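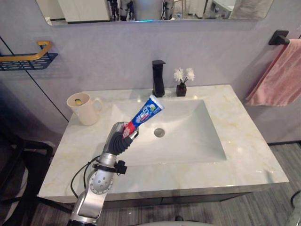

## Gripper comparison, bathroom bench: progress report

4 May 2025
Prepared by Kane Lowther for the Bolger equipment fund

### Where the money has gone

Since the March report we have finished the first full round of trials on the bathroom vanity. You paid for 2 grippers and a clamp bracket, and we have used all of them, the clamp bracket more than anyone planned.

For those joining at this report, the question is a modest one. We want to know which gripper should go on the arm for small household objects near a sink: the Breseck, with its ribbed flexible fingers, or the Skarnetach, a plain parallel jaw with rubber pads. The Skarnetach is cheaper, older and better documented. The Breseck came with a single folded sheet, half of which was warranty.

The toothpaste tube remains our main test object. I argued against it in the original proposal on the grounds that it was too easy. I'd like that paragraph struck from the record.

### What we ran

Each gripper did 50 attempts at the same job: pick up the tube from the counter, carry it over the basin, hold it there for a slow count of five, and put it back. An attempt counted only if the tube came back to the counter without being dropped, squeezed open or left pointing at the operator.

| Gripper | Attempts | Completed |
|---|---|---|
| Breseck (flexible fingers) | 50 | 85 per cent or better in every session |
| Skarnetach (parallel jaw) | 50 | Varied too much by session to give one honest figure |

I know the second row isn't a number. On a fresh, full tube the Skarnetach was very nearly as good as the Breseck. As the tube emptied it got worse, and on a tube that was mostly air and optimism it got a good deal worse. Averaging those sessions would give you a tidy figure describing a tube we never tested. The session sheets are in the shared folder.

### The Breseck

The flexible fingers curl around the end of the tube and mostly sort themselves out. If the arm arrives a little off centre, the fingers take up the difference. That has saved us a lot of time on positioning, which we promptly spent on cables.

Its weakness is stiffness. Gripped at one end, the tube can swing when the arm stops quickly, and the tip wanders. For holding something over a basin this is fine. For putting toothpaste on a brush, which is where the Bolger proposal says we'll be by the end of the year, it is going to be a problem. Slowing the last part of the move helps. It also makes the whole job take long enough that one could reasonably go and brush one's teeth elsewhere.

The other trouble is release. The ribs like to hang on to the crimped end of a tube, and the arm sometimes takes the tube with it on the way out. A short pause after opening fixed most of these.

### The Skarnetach

I was ready to write this one off, and I was wrong to be. It is repeatable to a degree the Breseck can't match. When it has the tube, it really has the tube, and the tip stays where you put it. It's also easy to clean, a point I'd have given no weight to before the squeezing tests.

Force control is what lets it down. The lowest setting is too gentle for a full tube and the next one up is too firm for an open one. There is nothing in between. I've asked the supplier whether finer steps are possible and have been sent a brochure.

### Arm, clamp and cables

The arm has behaved. The clamp bracket on the arm segment has needed retightening more often than I'd like, and we now check it at the start of each session.

Cables are the least impressive part of the setup. They loop off to the left of the arm and down past the edge of the counter, and on the longer reaches the slack matters. Two sessions were stopped early when a cable snagged. I'd like to replace the present arrangement with a proper guide, and have found a cheap one that should fit.

### Camera

The vanity has a wide mirror, white marble and a white basin, all of which are lovely to live with and unpleasant to run vision on. Glare off the counter was the main cause of bad position estimates. The mirror came second: the software was quite willing to plan around a robot arm that was on the wrong side of the glass. We now mask the mirror out before anything else happens. Glare is only partly dealt with.

### Spending

We are within budget. Toothpaste is over its line, and I have moved a small amount across from printing to cover it. Nothing else needs your approval.

### Next

- Repeat the comparison with the pink mug, lifting by the handle.
- Run the Breseck with the stiffer fingers, once Grorkthorpe ships them. They've been "leaving the warehouse" for a while.
- Fit the cable guide before any more long reaches.
- Try a lower light level to see how much of the glare goes away for free.
- Start on toothbrush work only after the tip wander is under control.

My recommendation for now is to keep the Breseck on the arm and hold on to the Skarnetach for jobs where the tip has to stay put. If you'd prefer a single gripper for the rest of the project, I'd need to know before the mug trials start, as the mounts are different and changing over eats most of a morning.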